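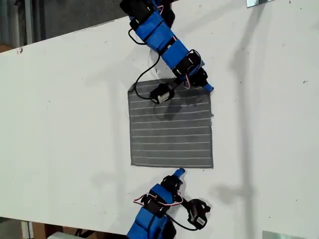
Projet Kultetti - manipulation bimanuelle de textile
Galerie du groupe de deuxième année, atelier Utotham

Le projet Kultetti occupe un semestre complet du parcours robotique. Le sujet imposé par Sirkka Pitkänen tient en une ligne : faire manipuler un carré de tissu par deux bras à bas coût placés face à face, sans intervention manuelle entre le début et la fin de l'essai. Les pièces bleues sont montées sur des servomoteurs noirs, et le câblage reste accessible pour le dépannage.

Le groupe dispose de 30 séances. Les premières ont été consacrées au calibrage des zéros articulaires et à la reprise des jeux mécaniques, les suivantes à l'enregistrement des essais. Au 27 novembre 2023, le journal contient 544 essais, dont 170 écartés pour cause de trajectoire incomplète ou de perte de synchronisation entre les deux bras. L'objectif fixé dans le cahier des charges était de 500 enregistrements bruts.

Le tissu pose un problème différent de celui des cubes utilisés en première année. Sa forme change à chaque contact, et une position de pince valable sur un essai ne l'est plus sur le suivant. L'approche se fait donc à vitesse réduite, avec une consigne de couple limitée à la fermeture. Le plateau blanc mat a été retenu pour le contraste avec le textile gris. Les marques de surface n'ont pas d'effet mesurable sur la segmentation.

Prise aux deux extrémités

Bande grise tenue entre les deux pinces, l'une sur le bord supérieur, l'autre à l'extrémité inférieure. Les plis suivent la longueur du tissu. Un module caméra est fixé à chaque poignet - celui du haut est orienté vers la gauche du plateau.

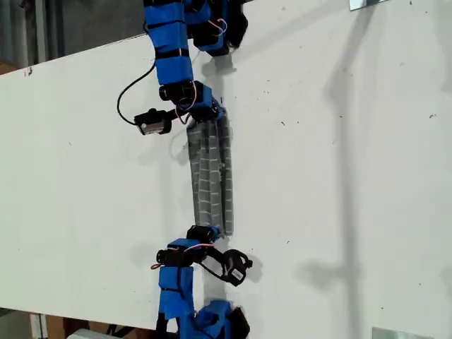
Suite des travaux

Valquíria Leite reprend le script de synchronisation écrit en octobre. La version actuelle envoie les consignes aux deux bras l'une après l'autre, ce qui introduit un retard variable sur le second. La prochaine version, nommée Jomau, regroupera les deux trames dans un même cycle.

Restent à traiter :
- le passage des câbles de caméra aux poignets
- l'usure des doigts de pince
- le format d'export des journaux, à aligner sur celui du groupe Mäkelä

Les fichiers de pièces et les journaux bruts sont déposés sur le serveur de l'atelier, dossier Kultetti. Accès en lecture pour tous les groupes du parcours.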